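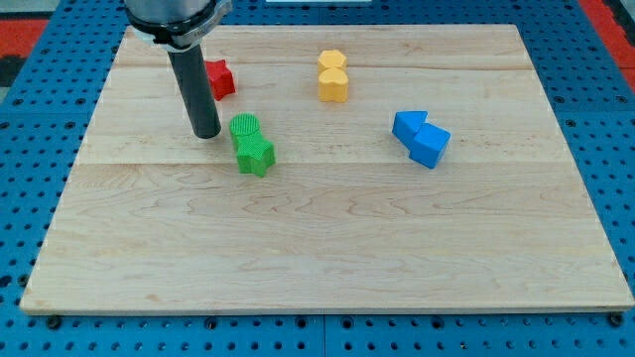 Attachment 1: maple board on pegboard bench, foam-like blocks grouped by color.

Support > Tickets > Work surfaces > Board rocks on pegboard, blocks shift

Status: Resolved
Product: Flumura sorting board, maple
Reported by: Cordeiro workshop
Handled by: Clastar bench support

Problem as reported
Board does not sit flat on the blue pegboard top. Pressing one near corner lifts the far one by 2 mm. Foam blocks placed upright drift or tip when the bench is leaned on. The red star is the worst, the yellow heart next. Customer asks whether the board has split at a glued seam.

Thursday, 9:10
Seams run lengthwise, one near the far end and one across the middle. No open joint reported by the customer when running a fingernail along either. Darker streaks are grain and need no action.

Thursday, 10:25
Asked customer to clear the blocks, turn the board over and repeat the corner test. Rock is still there, same corners, same amount. A warped board would normally rock differently once flipped, so suspicion moves to the pegboard.

Thursday, 11:40
Customer laid a straightedge across the pegboard in both directions. Low spot found toward one corner, some 300 mm across. Pegboard is a Nodex panel screwed to a frame at the edges only, nothing under the middle.

Thursday, 14:05
Advised:
- Back out the edge screws and lift the panel.
- Fit one cross rail under the low area, flush with the frame.
- Refit screws finger-tight, check with straightedge, then tighten.
- Put four thin cork pads under the board, one per corner. Do not glue until the rock test passes.

Thursday, 16:30
Rail fitted. Rock gone on three placements out of three. Star still tips if nudged – its foot is narrow and the foam has some give. Suggested rubbing the base on 400 grit paper laid flat, light pressure, a few strokes. Customer will try it on the star only and leave the other colors alone.

Closing note
No fault found with the board. No replacement sent. Edge end grain on the near side is unsealed according to the customer; wipe-on oil is optional and not covered by this ticket. Reopen if a seam can be felt.

Contact support | © Clastar | Back to top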